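Urkside Server 7 drops AFP shares after sleep
Forum: Mac Software > Media Servers

kettleblack
Updated to Urkside Server 7 last night on a Mac mini. Since then the music share disappears from every client once the mini has slept. Restarting the service brings it back. The previous version did not do this. Library is on an external drive, formatted HFS+.

mdns_pete
Same thing on my setup. The Bonjour record expires and is never re-registered on wake. You can see it in the log as "advertise: stale socket". 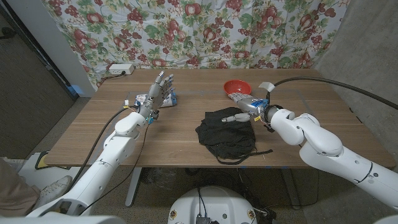
Does the same fault affect SMB shares?
SMB shares come back on their own after 20 to 30 seconds, so only AFP needs the workaround.

kettleblack
Confirmed, SMB is fine. I would still like AFP back for the older clients.

Colero
Turn off "Put hard disks to sleep when possible" and restart the service. Fixed it for me.

mdns_pete
That setting only covers disk spin-down. The socket goes stale on system sleep, with or without it. I tested both ways and the share was gone each time.

Colero
Mine has been up for 21 hours with no drop. I don't need a log to tell me it works.

mdns_pete
Has the machine slept in that time? pmset -g log will show it.

Colero
No sleep entries. OK, then I haven't tested it. 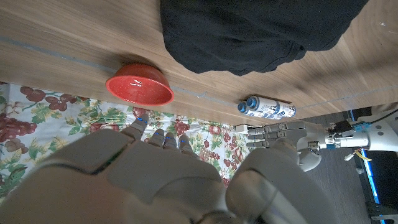 Photo: Mosotier

tonearm
The release notes dated December 2018 list this under known issues, with a fix planned for the next maintenance build. Until then, a wake script that reloads the launch agent does the job. Mine waits five seconds before reloading – any less and the network interface isn't ready.

kettleblack
Script works here with the same delay. I would have preferred a downgrade, but the library database is converted on first launch and the old version won't open it.

tonearm
Restore the database from a backup made before the update and it will open. You lose play counts added after that.

kettleblack
I'll keep the script.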